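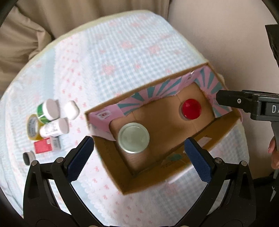
I have wanted to see the Plismont jam works since I was about nine, when my aunt came back from a bus trip with a jar of their sour cherry and wouldn't let anyone open it until Christmas. So when they announced an open day for the first time in years, I signed up that same evening, and then spent two weeks telling everybody I met that I was going to look at some jam.

Plismont is a small town in a valley with one main street, a river you can step across in summer and a bakery that closes at noon (remember that, it matters later). The works is at the far end, past the school, in a long yellow building with green doors. You smell it before you see it. Hot sugar and fruit, all the way down to the parking lot!

Drita Gashi took our group around. She has worked in the cooking room for years and talks fast, with her hands, over the noise of the kettles. They still cook in open copper pans, and each pan holds about as much as a bathtub. In July it's apricots, nothing but apricots, and the fruit comes in from farms up the valley at five in the morning. She said they fill nearly 3,000 jars on a good day. The plum season is worse, apparently, and she said the word "plum" the way other people say "taxes."

What I liked most was the sorting table. Six people stand at a slow belt and pull out anything bruised or green, and they chat the whole time without once looking up. I tried it for ten minutes. I let a whole branch go past me. A very kind woman next to me reached over and took it off without a word.

Then there's the setting test, which they do with a cold plate and a spoon, exactly like my grandmother did. They have a gadget for measuring the sugar too, and Drita showed us how to read it, but the plate comes out every time anyway. You drop a little on, wait, push it with your finger, and if it wrinkles the pan comes off the heat. Mine didn't wrinkle. I ate it.

The labeling room was shut for repairs, so we got the tasting early. Ten jams on a long counter, with plain crackers. My notes, such as they are:

Apricot with nothing added - perfect, tastes like the fruit and not much else.
Sour cherry - still the best thing they make, I will not be argued with.
Quince - too stiff for me, good with cheese.
Green tomato - no. I went back to check, and no.
Rose petal - like eating a nice soap, but my neighbor at the counter bought four jars.

I stayed two nights with Smaranda Grecu, an old college friend who moved to the valley and teaches piano there. We stayed up far too late with bread and a spoon each, and I slept like a log in her spare room.
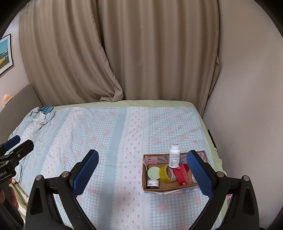

Blue gingham and little pink flowers at Smaranda's.

On the second day we walked up to Drarik, which is a handful of houses and a chapel on the hill above the works. The path starts behind the school and climbs 400 feet through orchards, and there's a bench just where you want one. From the top you can see the whole yellow building and the trucks lining up. We had planned a picnic, but see above about the bakery. We had crackers left over from the tasting and a jar of the quince, and I take back part of what I said about it.

The shop by the gate was a zoo when we got down again. They had put out 200 jars of the new apricot at the open day price and there was a line past the bike rack. I got three, plus one sour cherry for my aunt, who has already told me over the phone that she will be saving it. 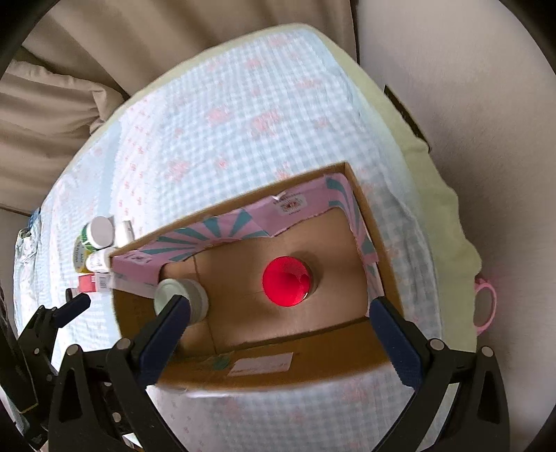 If you want to go

The open day is free but you have to put your name down ahead of time at the shop or by phone. Groups go in every half hour and the tour takes a bit over an hour. Wear closed shoes, they turned away a man in sandals and he was not happy about it. The floor in the cooking room is sticky and so was I by the end.

Parking is fine before ten and hopeless after. The bus stops at the school and it's a five minute walk from there.

Bring cash for the shop, and buy your bread before noon.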